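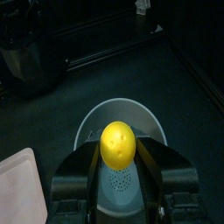
Figure 1. Yellow ball with three small indentations, held over a pale blue-grey bowl. The bowl has small holes in its floor.

3.2 Receptacles and yellow items

Small household sorting depends on the fit between an item and the opening that receives it. We drew up the object set with this in mind. The full Stusus set lists 231 pairings of item and receptacle, of which 100 were retained after the pilot in December. Pairings were dropped when the item could not pass the rim in any orientation. 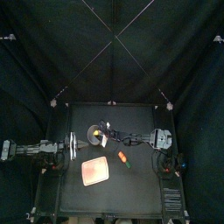

All pairings used the same black tabletop, and the layout of the receptacles was changed after every 10 trials. Layout cards were prepared in advance and drawn without replacement. Items of one color were preferred within a block, so that shape would be the main difference between them.

Round items tolerate a poor approach angle, and upright items do not. A peg with a wide base can catch on a curved rim, and its final position depends on how far it leans at release. Lean was scored on a scale of 4 levels.
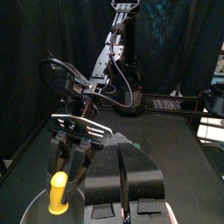 Figure 2. Yellow peg with a domed top and flared base, partly inside a gray round container.

Tapered items were scored separately. For these, the orientation of the narrow end at the rim was entered before release, along with the receptacle type. Cups without handles were treated as symmetric, and no rotation was entered for them. 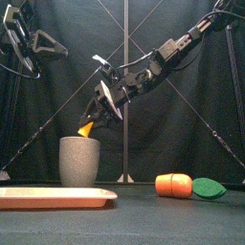 Figure 3. Yellow wedge at the rim of a gray speckled cup, point angled downward. A shallow tray with a white rim is in the foreground.

Trays were coded as open receptacles and given no rim score. The remaining scores were entered in the Aseo sheet under the pairing number and receptacle type.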